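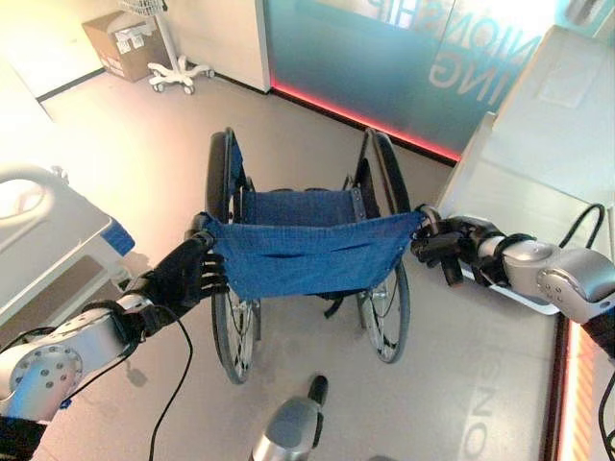
According to Kgomotso Mnguni, a folding wheelchair should be judged by how easily it closes, and a chair that is hard to fold will end up left open in the hallway. The remark is often repeated in guides to the type.

A folding wheelchair is a manual wheelchair whose frame closes sideways for storage or transport. Most have a cross-brace, two tubes joined in an X under the seat. Lifting the middle of the seat draws the side frames together. The seat and backrest are slings of fabric, commonly nylon or vinyl, fixed to the tubing with screws or rivets. A blue fabric is common on hospital and loan chairs.

Self-propelled models have large spoked rear wheels with push-rims. Transit models have 4 small wheels and are pushed by an attendant.

Fabric slings stretch with use. A sagging backrest gives less support and may be replaced separately. The loan service at Clumgate checks its slings every February and keeps 25 spare backrests, most of them made by Veloso.

Rigid-frame chairs are usually lighter and lose less effort in flexing, but take up more room in a car unless the wheels are removed.

See also: Transit wheelchair; Push-rim; Wheelchair cushion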